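Wimthorpe opens kitchen cell for hand-guided and remote teaching

Robotics firm Wimthorpe has put a kitchen test cell into service for teaching household tasks to robot arms, the company said in May. Operators either move an arm by hand through the task or steer it from a separate desk. Joint positions, gripper opening and camera images are recorded for each run.

The cell has two Franka Emika arms at a wooden counter with a double sink. Crockery is left in the basins between runs, and its position is changed by the operator.
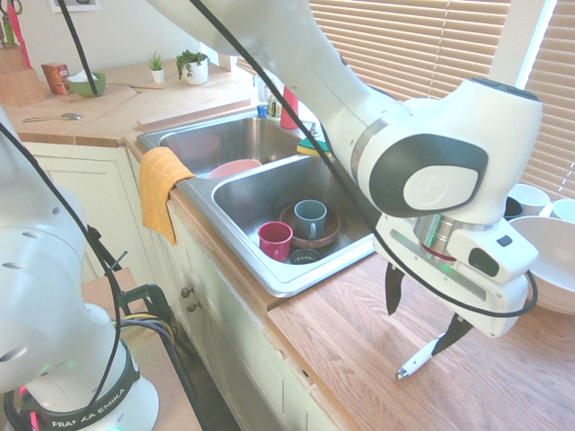
Recording plan

The first data set is set at 3520 runs, with a limit of 30 seconds per run. Project engineer Mieczysław Zawadzka said remote control would be used for most of the sink work, while hand guiding would be kept for short moves such as lifting cutlery off a flat surface.

"Thin metal items are the slow part. The fingers have to meet the wood at the right height, and the operator needs a close view to judge it," Zawadzka said. 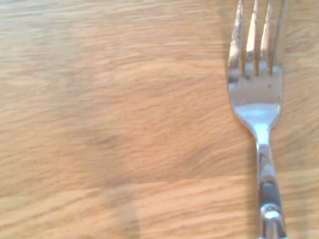 View from the wrist camera, with a fork on the wooden surface.

Control software is supplied by Fekex. A first batch of 100 runs will be passed to Horkico for checking before the full recording begins.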